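# Chapter 7: Storing and Moving Goods

## What this chapter covers

Every product that is bought or sold has to be kept somewhere and carried somewhere. A loaf of bread may pass through three buildings before it reaches a kitchen; a bicycle may pass through a great many more. The work of holding goods safely and sending them on at the right moment is known as distribution, and it employs people in almost every town in the country.

By the end of this chapter you should be able to:

- explain the difference between a warehouse, a depot and a stockroom;
- describe the main stages through which goods pass after they arrive at a site;
- calculate simple stock levels, including a reorder point;
- discuss how the choice of packaging affects cost, damage and waste.

Students who have not yet studied Chapter 4 (Costs and Prices) are advised to read its first section before attempting the calculations.

## 7.1 Why goods are stored

It would be convenient if goods could be made at the very moment they were wanted. In practice, supply and demand seldom keep the same hours. Apples are picked over a few weeks and eaten throughout the year. Garden furniture is made in winter and sold in spring. A business that holds no stock will disappoint its customers whenever a delivery is late, while a business that holds too much will have money tied up in goods that may be spoiled, stolen or go out of fashion.

Stock held for ordinary trading is called **cycle stock**. Stock held in case something goes wrong is called **buffer stock**. The two are usually kept on the same shelves and look exactly alike, and it is the records that tell them apart.
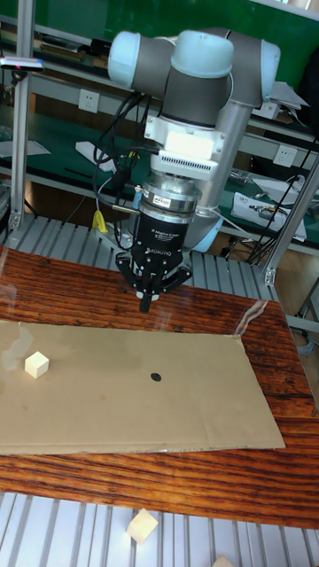
The size of the buffer depends on how long a supplier takes to deliver and on how far that time varies. This period is known as the **lead time**. A supplier whose lead time is always ten days is easier to plan for than one who sometimes takes four days and sometimes fifteen, even though the second may be quicker on average.

The reorder point is found as follows:

**Reorder point = (daily use × lead time in days) + buffer stock**

Suppose that a shop sells 25 boxes of candles each day, that its supplier takes 7 days to deliver, and that the owner wishes to keep 76 boxes in reserve. The reorder point is (25 × 7) + 76, or 251 boxes. When the stock falls to this level, a new order should be placed.

## 7.2 A case to follow: the Wurkham depot

Throughout this chapter we shall return to the firm of Choi, a supplier of household goods with a depot at Wurkham and a smaller stockroom at Hekwood. The depot receives goods from makers, checks them, and sends them to shops as far away as Prollgate. The stockroom holds slow-selling lines and returned items.

Morena Marino, the depot manager, divides the work at Wurkham into four stages: receiving, putting away, picking and dispatch. Receiving is done in the morning, and the loading doors are closed to incoming lorries at noon. The afternoon is given over to picking and dispatch. This arrangement was adopted after a difficult March in which incoming and outgoing goods were twice mixed on the same floor.
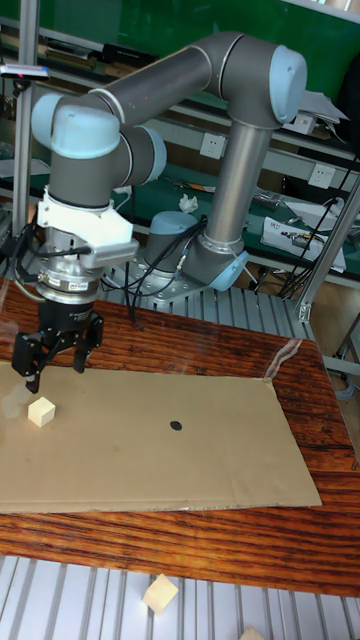
Goods that arrive without the correct paperwork are not put away. They are placed in a marked holding area – known at Wurkham as "the pen" – until the supplier has been contacted. Goods left in the pen for more than 10 days are returned at the supplier's expense.

### Activity 7A

Work in pairs. Choose an item that is sold in a shop near your school or college and list the buildings in which it may have been stored before it was sold. For each building, note whether the item was probably held as cycle stock or buffer stock. Be prepared to give your reasons to the class.

### Key terms in this section

**Cycle stock** – goods held to meet normal demand between deliveries.

**Buffer stock** – goods held against late deliveries or unexpected demand.

**Lead time** – the period between placing an order and receiving the goods.

Section 7.3 deals with receiving, and begins with the delivery note.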